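A Morning at the Wimwood Open Day

I'd been meaning to get out to Wimwood for ages, and on October 7, 2025 I finally made it, with my neighbor Eluned Harries along for the ride. It's the packing hall of Koria, the snack importer, and we got there with 30 other people and a very long line for coffee!

Our guide was Josué Araújo, who talks fast and clearly loves a well-filled bag. I made straight for the bagging tables (white tops, pale wood edges), where the snacks were. I could have taken that fish tofu home on the spot.

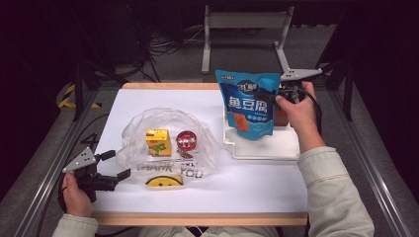 Do you have to book ahead?
Only for groups of 7 or more. Everyone else can just walk in and sign the sheet at the door.

Josué's rule is heavy things first, crackly bags last – I do the exact opposite at home, and Eluned did not let that go. We stayed at the tables way longer than planned, comparing childhood drinks and arguing over M&M's (she's a peanut person, I'm plain forever). I do love a little yellow carton of something sweet, too.
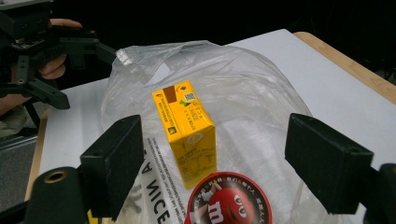 Getting there and eating

Take the Skarkstead road and park behind the hall. The café does a good cheese toastie, and they open up again in March.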